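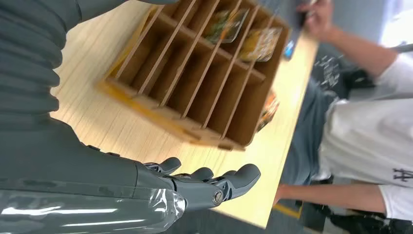 Slotted organizer on the light table, May. A few packets in, most of the sorting still to go.

OK, notebook time before I forget what I decided. The snack and sample shelf has been bugging me since we moved the Skureck stuff over, and I finally gave up on the big bins. Everything sinks to the bottom, you dig, you rip a corner, and then there's dust in the whole bin. So I'm trying the organizer, the tan one with the thin uprights, and I'm pretty happy with it so far!

Packets go in on edge, like files. I tried laying them flat first and it was hopeless (they slide under each other and you can't get a fingertip in). On edge you can see the top of each one and just pull. The green leafy ones stand up nicely because the bag is a bit stiff. The yellow and orange ones slump. I folded the bottom seal under on a couple of those and that helped, though it looks kind of scruffy.

Orange-wrapped ones are the problem child. They stick up out of the compartment and sit near the table edge, and if you walk by with a sleeve hanging loose you'll take one with you. Ask me how I know. I want to try them on the inner side tomorrow, or maybe put the whole box 3 inches further back. Haven't done either yet.

Order count while I have the sheet open: the Prado list says 1,617 packets for the full set, and we have 635 checked in. The rest is on the Mokiver order and I have no date for it. I did email. Please don't open the sealed carton under the bench to "top up" the organizer, that one is already counted and I'll lose my mind if I have to do it again.

Table notes. I like this table for it, the pale top makes it easy to spot a dropped packet or a bit of torn film. It does show every pencil mark, so if you're drawing outlines for where the box sits, use tape! I put down 2 strips this morning at the corners and they peeled up by lunch. Cheap tape. There's a better roll in the Trundard drawer, I think, unless it got borrowed again.

Labels: still arguing with myself. Color dots on the front rim would be quick, but the rim is already yellow-orange and a yellow dot would vanish on it. White dots with a letter, maybe. Or write on the uprights, except they're so thin you'd have to write sideways. Leaning toward white dots. If anyone has a strong opinion, put it in the margin and I'll go with it, I really don't care that much as long as it's the same on every box.

Oh, and the small blue thing at the far end has no line on the Prado list that I can find. I left it where it was. If you know what set it goes with, write it here:

4:40 pm, stopping. Still to do: better tape, move the orange ones, dots, chase Mokiver again, wipe the shelf before anything goes back on it.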